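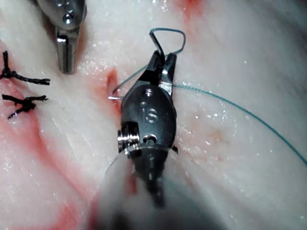
2 min read

Thread on the wrist fault we had in the suturing lab in August. A few people asked for details.

The needle driver stopped rotating partway through a throw. Jaws stayed closed on the needle. The console showed no alarm for 13 seconds.

Anika Benavides was at the console and did the right thing. Hands off, clutch out, call it. She did not try to pull the needle free.

Log says cable tension on the wrist dropped, then the joint position froze at its last good value. The software kept trusting that value — that's the part that worries me more than the cable.

The driver had 27 uses on it. Our limit is 30. So the counter was fine and the cable wasn't.

We went back through 460 logged throws from the same arm. Two earlier ones have the same dip, shorter, and it recovered both times. We missed them.

Changes so far: tension is checked before every session, and a frozen joint reading now stops the arm in under a second. Limit on drivers is down to 20 until Grasteden finishes the teardown.

Clavetti has the logs too. No reply on the alarm delay yet.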